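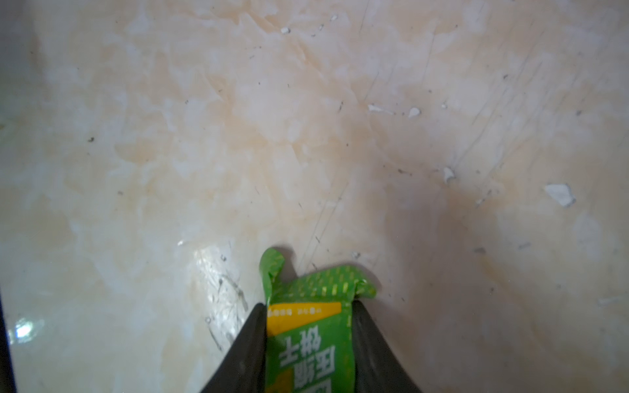
The Snack Drawer: An Update

Regular readers will recall that in the last Brurasden newsletter we announced, with some pride, the arrival of a snack drawer. It is yellow. It has a white handle. It stands against the back wall under the big printed tree, where we felt it would lend a little cheer and possibly keep the wrappers off the floor.

On the first count it has been a triumph. On the second, we are now in a position to report that a drawer does not go and get things. The snacks get eaten, the wrappers get dropped, and the drawer stands there being yellow.

The floor does us no favors. Whoever chose beige marble-pattern tile must have believed it would hide dirt, and for plain dust that's fair enough, at least until you get down close to it and meet the grit and the scratches. A bright green wrapper is another matter. You could spot one from the parking lot. Orange is no better.

A few words, then, about how the drawer is meant to be used. These were taped up beside the sink in June and have since come down, we assume of their own accord.

Where a wrapper goes when you're done with it

In the drawer. All the way in, with the drawer shut after it. A corner of foil hanging over the front lip does not count, and neither does the top of the unit, which several of you seem to regard as a kind of waiting room.

Please don't fold wrappers into tiny squares. We know it's satisfying. But the squares slide to the back, and getting them out again calls for a butter knife and more patience than we keep on hand before lunch. A plain crumple is fine. A twist at the top is fine too, and has the advantage of keeping the crumbs inside, where they began life.

Tip the last crumbs into your mouth or the trash before you let go of the packet. We swept up a startling quantity of small white flecks in the Mansour room last month and would prefer not to think about what they used to be. 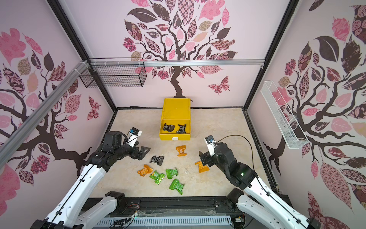
Why we save them at all

Fair question, and we get it a lot. The wrappers go to Pevus, who take foil packets in bulk and ask only that they arrive dry, reasonably clean and free of apple cores. (There was one apple core. We have apologized.) Our first bag held 97 wrappers, and the second held 38, a drop we would love to credit to healthier eating. The sweeping records suggest otherwise.

Pevus also ask us to sort by color, so the orange ones go in one bag and the green in another. Black wrappers go in with the orange, for reasons that were explained to us over a bad phone line. If you are holding something striped, use your judgment and don't come and find us.

The drawer itself

The lower drawer sticks. Lift it slightly as you push and it will close; shove it and it will stop just short of shut and stay there, looking at you. The upper one has behaved well so far. Each drawer holds up to 4 pounds before the runners start to complain, a limit nobody has ever come near with foil, though somebody did try with canned soup.

We asked Nedex about a second unit for the other end of the room. They can supply one, but not in yellow, and feelings on this point ran higher than you would expect. For now we will make do with what we have and empty it more often. 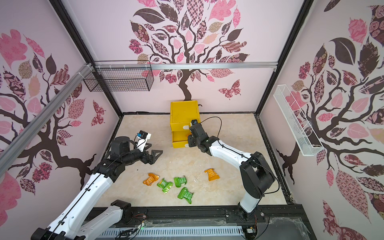 The emptying takes 2 minutes, including the sorting, and the sign-up sheet is on the door with plenty of room left on it. Take a bag from the hook, clear both drawers, then have a look around the floor and pick up whatever missed. Torn packets are as welcome as neat ones. If the one you find still has something in it, it goes back on the shelf if sealed and in the trash if open, and we would rather not hear about any third option.

Next collection is at the end of August. The butter knife has been returned to the kitchen.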